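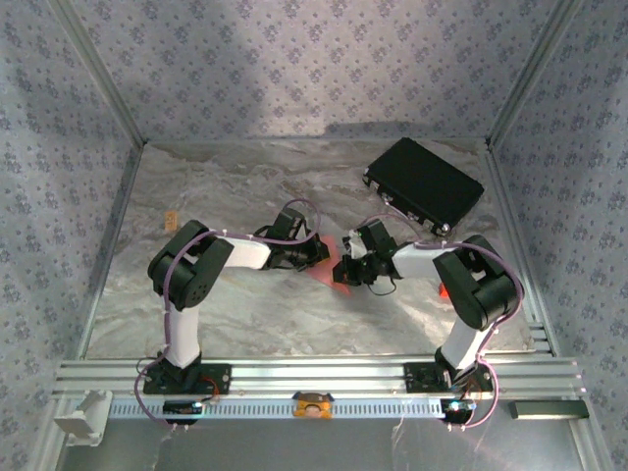
Marble is a rock that got squashed. It starts out as limestone, which is mostly old seashells, and then the Earth leans on it and cooks it for a few million years. Pure marble comes out white. The stripes and smudges are dirt, more or less, and people pay extra for them. A gray-and-white tabletop like this one has the marbled look, and you would need more than your eyes to know if it is the real thing, as plenty of tables only dress up as marble.

So how do you tell? Put your hand on it. Real stone feels chilly, even in a warm room. Next, follow one gray streak to the edge. In real marble it usually keeps going down the side. A printed streak often just stops, as if it forgot what it was doing.

Please don't test a table with lemon juice. Acid eats marble and leaves a dull spot, and the spot stays long after you have said sorry.

Words by Piyumi Roy for Mosorwood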